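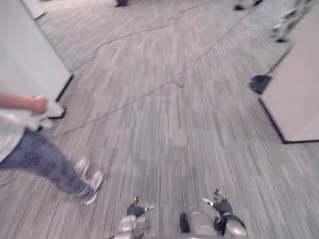
Section 4. Carpeted Areas, Panels and Storage Units

4.1 Scope

This section applies to all rooms at the Velesow site finished with gray striped carpet and white wall panels or partitions with black baseboard. It covers the preparation of a room before use, the placement of storage units, and routine floor care. Hard floors are covered in Section 5. Requests for changes to a room layout are made on Form 343.

4.2 Before You Begin

Obtain the current floor plan for the room from the facilities office. The plan shows the permitted position of each partition and storage unit, the walking routes, and the floor outlets. Plans issued before February have been withdrawn and should be returned.

Note: The direction of the carpet stripe is marked on the plan with an arrow. All measurements are taken along or across the stripe, never from the edge of a movable unit.

4.3 Placing Partitions

1. Check that the carpet is clean and flat along the full line of the partition. Loose edges must be reported and repaired before work continues.

2. Bring the panel to its position upright, with one person at each end. Do not drag it.

3. Lower the panel and align its bottom edge with the mark on the plan.

4. Fit the baseboard, starting from the end nearest the door. Press along the full length by hand. Where two lengths meet at a corner, the longer length is fitted first.

5. Inspect the joint between the baseboard and the carpet. The pile should not be trapped beneath it.

Caution: A partition that has not been secured at both ends may fall. Keep other persons out of the area until step 5 is complete.

4.4 Placing Cabinets and Boxes

1. Confirm that the unit is empty and that any doors are closed and locked.

2. Set the unit against the wall or partition shown on the plan, leaving the baseboard uncovered where possible.

3. Place a protective pad under each corner of any unit that will remain in position for more than 4 weeks.

4. Store low boxes close to the wall. They must not project into a walking route, including during short periods of work.

5. Enter the new position of the unit in the room register.

Note: Units with castors are treated as movable furniture and are listed separately in Appendix 2.
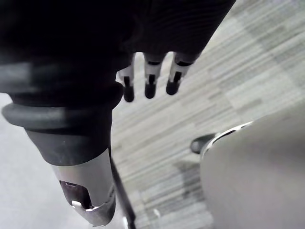 4.5 Keeping Walking Routes Clear

Walking routes are to remain open whenever the room is occupied. Cables may cross a route only under an approved cover. Bags, packaging and spare panels are to be taken to the store room on the same day.

Persons entering carpeted rooms should wear clean, closed shoes with a flat sole. Outdoor footwear that carries mud or grit is to be wiped on the entrance mat first. Food is not permitted. Water may be brought in if the container has a lid.

4.6 Routine Floor Care

1. Vacuum the open floor daily, first along the stripe and then across it.

2. Vacuum the edge along each baseboard with the narrow nozzle once a week. The brush nozzle leaves marks on black baseboard and should not be used for this purpose.

3. Treat spills at once by blotting with a plain white cloth. Work from the outside of the spill toward the center.

4. If a mark remains, apply Sitamari carpet cleaner to a cloth and blot again. Test the cleaner first on a spare piece of carpet from the same delivery.

5. Allow the area to dry completely before replacing any furniture.

Caution: Do not use bleach or steam on the carpet. Damage caused in this way is not covered by the Trarent flooring agreement.

4.7 Cleaning White Surfaces

Wipe panels, cabinets and boxes with a soft, damp cloth and dry them immediately. Scuff marks near the floor may be removed with a clean eraser. Abrasive pads dull the finish and are not to be used. Scratches that can be felt with a fingernail are reported for repair.

4.8 Reporting and Contacts

Damage to carpet, baseboard or panels should be reported on the day it is found, giving the room name and the nearest plan mark.

Floor plans and room register: Higinio Bermúdez, extension 2629
Cleaning supplies and repairs: Emília Šimko, facilities office

Section approved Wed 1 December.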